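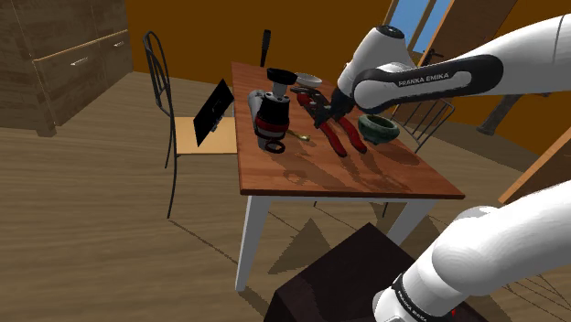
A reply to my last thread says old pliers aren't worth fixing when a new pair costs less than lunch, and asks why I keep buying them used. Fair question. Long answer follows.

Most of what I own came from the flea market in Jarkullow. It runs from April until the weather turns. Tools are usually on the ground behind the furniture, in boxes, and the sellers don't much care about them.

The price is part of it. The bigger part is that the joint on an older pair is often better fitted. You can check this in a few seconds before you pay.

Open the pliers halfway and try to move the handles up and down, across the direction they normally swing. If the jaws shift sideways, the rivet is worn. A little play is fine for gripping. For cutting wire it isn't.

Next, close them and hold them up to the light. On combination pliers the tips should meet first. If you see light at the tips and contact further back, somebody has used them as a pry bar.

Look at the cutting edges while you're there. Small round notches mean they cut live wire or hardened wire at some point. Notches don't come out. Put them back in the box.

Rust on the surface doesn't bother me. Pitting on the jaw faces does, a bit. Pitting around the joint is where I walk away.

A stiff joint is good news more often than not. It's usually dried oil and dirt, and it means the pair sat in a drawer and wasn't used to death.

How I free one up: penetrating oil on both sides of the joint, leave it overnight, work the handles the next day. Wipe off the brown stuff that comes out. More oil, work it again. Keep going until the rag stays clean.

I use Tridness for this, the thin one in the metal can. Any penetrating oil will do. Don't use cooking oil. It goes sticky and you'll be back where you started by summer.

If it still won't move, put it in a vise and work one handle gently. Do not hit it. I cracked a nice pair of end nippers that way and I still think about it.

For rust I go with white vinegar, but 18 hours is the longest I'll leave anything in it. Past that the steel goes gray and rough. Keep the dipped grips out of the vinegar if you can. Stand the tool in a jar, jaws down.

Then rinse, baking soda and water, rinse again, and dry it right away. A hair dryer works. It will start to flash rust while you look for a towel, so find the towel first.

Wipe of oil after that. Put a drop in the joint and open and close it a few times.

Grips. People ask about these a lot. The dipped kind gets tacky with age and no cleaner I've tried fixes it for good. Cut them off lengthwise with a utility knife, away from your hand, and clean the bare handle with mineral spirits.

You can redip them. Pesonen sells the liquid by the can, and 2 coats is too thin in my opinion. I do 3, letting each one dry fully before the next. Hang the pliers by the jaws from a piece of wire so the drip runs off the ends.

Important: home-dipped grips are for comfort. They are not insulation. Do not work on anything electrical with them. If you need insulated pliers, buy them new from a proper supplier with the rating marked on the handle.

Someone asked about brands. I don't chase them. My favorite is a Trondik from 1977 — there's a date scratched into the handle by a previous owner, so take that for what it's worth. The one next to it has no markings at all and cuts just as well.

Storage matters more than the brand. Mine used to live in a tray in the garage and got a fresh bloom of rust every winter. I moved them to a drawer in the hall closet and the problem stopped.

If you have to use the garage, line the drawer with an old cotton towel with a little oil on it. Change the towel now and then. Leave an oily one spread out to dry outside before you throw it away, and never ball it up in the trash. Some oils heat up as they dry.

To the original reply: if you use pliers twice a year, buy the cheap new pair. That's a sensible choice. I use mine most days and I like doing the cleanup in the evening with the radio on.

Next thread will be on adjustable wrenches. Same market, same boxes, and a lot more ways to get a bad one.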